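**Mar 29, 2018**

# Verkov Opens Simulated Kitchen Program to Gather Robot Training Examples

Verkov announced the start of Prerel, a program that records robot arms at work in computer-rendered homes. The recordings will be used to train Illel, the company's learning system for household handling tasks.

The first release holds 1141 recorded runs. Each run pairs the views of the room with the motions of the arm, so that the system can study how a task is carried out from beginning to end. Operators guide the arm from workstations at the Voß site, and every run is reviewed before it is added to the collection.

Rooms are furnished with everyday items – a kettle, a smartphone and a mixing bowl may share one dining table – and the arm works above a nearby counter with a two-finger gripper.

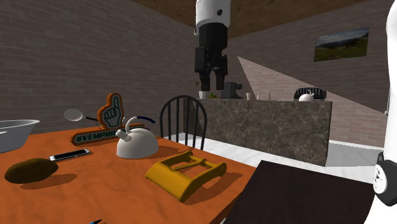

## Program Scope

Prerel will grow to 2000 runs by November. Eight operators are assigned to the work, and two reviewers must agree before a run is accepted. Failed attempts are kept and labeled separately.

"A learning system can only be as good as the examples it is given," said Elin Yorath, program director at Verkov. "Rendered rooms let us change the furniture, the light and the objects on the table between one run and the next, and we can do so without stopping work."

## Access

Research groups may apply for a copy of the first release through the Verkov program office. Applications should state the intended use and name one responsible contact. Media inquiries may be sent to the same office.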